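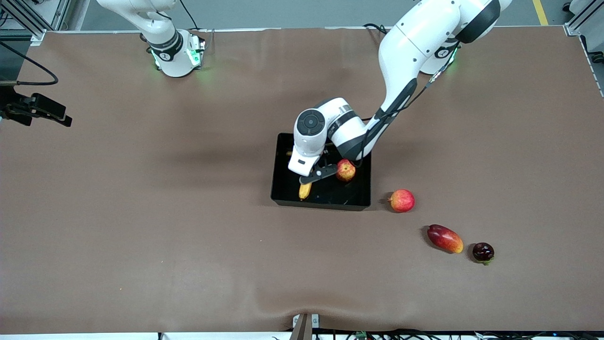 3.2 Putting the cell together

26/06/2024 | By Naima Ait Brahim
Print | E-mail
11 shares | 2 comments

I built the whole thing in the Ikthorpe shared workshop over 6 weekends, and the table gave me more grief than the arms did! Both arms have to reach the bin (see Fig. 3), so I bolted the bases down, tried a few grasps, swore a bit, and moved them again. The brown mat went on last and I still haven't got it flat.

Cables were the other headache. I ran one along the left arm down to the wrist and left enough slack for the elbow to bend.

For the sorting runs I used fruit, partly for the mix of shapes and partly so I could eat the test set. We logged 517 grasps in all. Plums are small and slick and I kept having to redo the finger spacing for them, while bananas were a joy from day one.

Fig. 3. Two-arm cell with the left gripper in the bin.

Comments (2) | Share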